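Beltness Games and Puzzles Club
Minutes of the summer meeting, Saturday, June 25, 2022

Minutes taken by Hayley Tunstall

1. Start and apologies

We began once the kettle had boiled. Apologies had come in from the Clegg Road lot, who were at a wedding. The March minutes were read through and agreed, with one correction: the marble run belongs to the club and is not on loan, so it can stay in our cupboard.

2. Matters arising

The cupboard shelf is mended and takes the weight of the heavy boxes again. Thank you to everyone who emptied it and put it all back, and a special well done for matching up the two halves of the dominoes set, which have lived apart for as long as I have been coming.

The lost property bag is still with us. It holds a scarf, one glove and a very nice tin. Please have a look on your way out.

3. The ball table

This took up most of the meeting and quite right too, as it is the thing people have been asking for. The idea is a table game for the autumn open day which anyone can walk up to and play without being told a page of rules. You have a plain white table, a handful of small coloured balls and a crumpled sheet laid over part of the top to make hills and dips. The balls have to be picked up one at a time and moved across the table. That's it, and it is far more gripping (sorry) than it sounds on paper!

We talked first about the sheet. A flat cloth was suggested, and so was a tray of sand, but the feeling in the room was strongly for something crumpled. It is cheap, it folds away to nothing, and every time you scrunch it up you get a new landscape. A ball can perch on a ridge, or sit down in a fold where it is properly awkward to reach. Children love making the hills almost as much as playing the game.

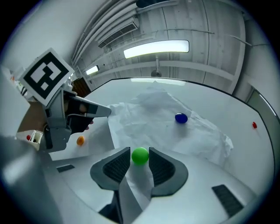

On the matter of how much of the table to cover, we went back and forth for a while. Cover the whole top and there is nowhere easy to start, which is hard on the little ones. Leave it all bare and the balls just roll. Agreed: part covered, part bare, with the exact layout left to whoever is running the table on the day. They can make it harder or kinder depending on who is standing in front of them.

Gekia rules. For those who missed March, Gekia is the name we gave to the version where two people play at once from different sides and share the same balls. It was tried again and it is still my favourite. You get a lovely silence while both players are after the same ball, and then a lot of noise. Agreed that a Gekia turn lasts 3 minutes, with the egg timer from the kitchen drawer. If a ball leaves the table it stays out until the next turn. Nobody may blow on the balls, and yes, that does need writing down.

Flilari rules. This is the gentle one, for a single player or for a grown-up and a child together. There is no clock. The player chooses a colour, moves that ball to wherever the last one was, and carries on until they have had enough. It was asked whether Flilari needs a winner. The general view was no. One member felt that a game without a winner is a chore, and we had a good-natured ten minutes on that before moving on. Left as it is for the open day, to be looked at again afterwards.

4. Colours and scoring

A lively item! The proposal was to give each colour its own value so that the harder balls are worth going for. 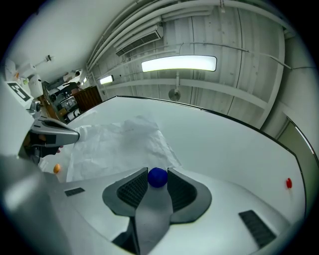

Scoring by colour works best if people can tell the balls apart at a glance from the other side of the room, and everyone thought the bright ones did the job very well. Orange and blue against a white table are a treat to look at, and you never have to ask which is which. Agreed that blue is the top scorer at 7 points and orange is worth 3. Red was left undecided, as half the room wanted it to be worth nothing at all and act as a trap. I am in favour of the trap. To be settled by a show of hands next time.

A question came up about players who find some colours hard to tell apart, red and green above all. Very good point and one we should have thought of sooner. We will try marking the balls with a small dot of paint, one dot or two, and see if it rubs off. Agreed to do a test on a spare before touching the good ones.

Score sheets: I will draw up a simple one with big boxes. We have a stack of short pencils already.

5. Open day

The hall is ours for the afternoon. Agreed layout: ball table nearest the door, because it draws people in, then the long table for jigsaws, then board games along the back wall. Teas through the hatch as usual.

We have room for 18 players at the board games if we borrow the folding chairs. The ball table needs a clear space on every side so people can watch without leaning on it — a bumped table means a restart, and restarts make queues.

Posters to go up in the library and the bakery. Wording agreed as "Come and have a go". Somebody suggested "Come and have a ball" and was thanked.

6. Money

After the shelf repair we have £507 in the account. Agreed to spend a little of it on a spare set of balls and a lidded tub to keep them in.

7. Any other business

The tall jigsaw cupboard sticks in damp weather. Lift the handle as you pull.

A request for a proper chess evening was warmly received. Names on the sheet by the door, please.

Would the last people out check that the urn is switched off at the wall.

8. Actions

Hayley: score sheets, poster, ask about folding chairs.
Ball table group: dot test, write out Gekia and Flilari rules on one card each.
Everyone: bring back any borrowed games before the open day, with all their pieces.

Next meeting to be fixed once the hall diary is out.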